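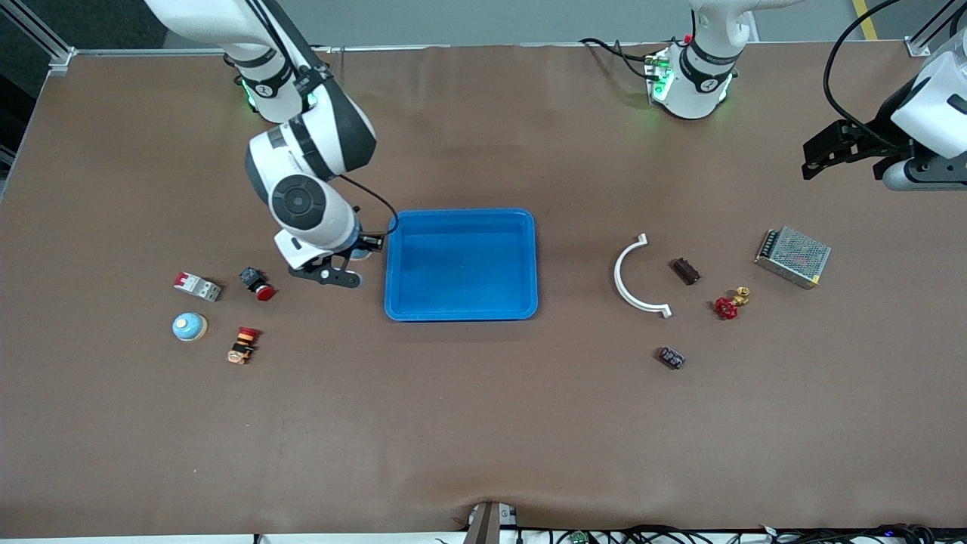 Two-finger grippers compared on mixed electrical parts at Cestilden

Search this site Enter keywords Go

Shares 394 | Comments 5

The automation workshop at Cestilden has published the first results of a trial comparing two parallel grippers on the same two-arm cell. The work is a sorting job: mixed electrical and plumbing parts are picked from a fabric-covered table and placed in a plastic tray. The trial began in October and is still running.

The grippers are the Limen, a two-finger unit with stiff black fingers, and the Stimik, which has the same stroke but a softer pad and a lower closing speed. Both bolt to the same wrist flange. The controller, from Thân, was left on one set of parameters throughout, so that a change in the result could be put down to the fingers.

The part set was chosen to be awkward. It includes a circuit breaker, a mushroom-head emergency stop button on a square base, a round push button, a selector switch, a semicircular pipe clamp, a relay, a handwheel valve and a power supply with a perforated metal top. Several of these have no pair of flat parallel faces in the position in which they come to rest. The parts are laid out on both sides of the tray, and the program decides which arm takes which part.

Each gripper was given 100 picks per part. A pick was counted as good if the part was lifted, carried over the lip of the tray and released inside it without a second attempt. Parts that turned in the fingers but still reached the tray were counted as good and logged separately.

The workshop reports that the relay and the circuit breaker gave little trouble with either gripper. The push button was harder. Its dome gives the fingers very little to hold, and the better approach was to go low and close on the base. The Limen managed this more often, as its finger tips are thinner and can be brought nearer to the table before the force limit trips. The Stimik pad tended to touch the fabric first and drag it.

The handwheel valve gave the opposite result. A star-shaped handle can be held in a number of ways, and most of them let the fitting swing down when the part leaves the table. With the softer pad the swing was smaller and the part was less likely to be dropped on the way to the tray. With the stiff fingers it was necessary to slow the lift.

The pipe clamp was the only part on which the direction of approach made more difference than the choice of gripper. Picks taken across one of the flat end tabs were reliable. Picks taken across the curve were not, and the program now rejects them.

The power supply is the heaviest item in the set. Both grippers could lift it, but a grip taken off centre caused it to tip, and the screw terminals then caught the tray lip. The grasp point was moved towards the middle of the case after the first session -- results from before that change have been left out of the published table.

Cable routing took up more time than expected. The gripper cable has to leave enough slack for the wrist to turn, yet a large loop can foul the rim of the tray when the arm works close to it. The workshop tried a clip 5 cm above the wrist joint, which cured the fouling but limited wrist rotation at the far corner of the table. A longer cable with the clip further up the forearm is to be tried next.

Cycle times have not been released. The two closing speeds differ, and the workshop wants to repeat the runs with the Limen slowed to match before giving any figures. A test with a suction cup on one arm has also been proposed, although the perforated top of the power supply would rule it out for that part.

The pick logs and the parameter file may be requested from the workshop.

Comments

toolchanger_m
Was the table fabric stretched or just laid on? We had the same dragging with soft pads and taping the edges down stopped most of it.

PLCgreen
Would like to see the turned-in-fingers numbers for the push button. If you have to place it the right way up afterwards, those are failures in my book.

benchside
Reply to PLCgreen: agreed for assembly, but this is a tray sort. Depends what comes next in the line.

halfpitch
Same parameters on both is fair on paper, but the soft pad wants a lower force limit near the table. Tune each one and run it again.

R. from maintenance
Put the clip on the forearm. We went through 2 wrist cables before we did.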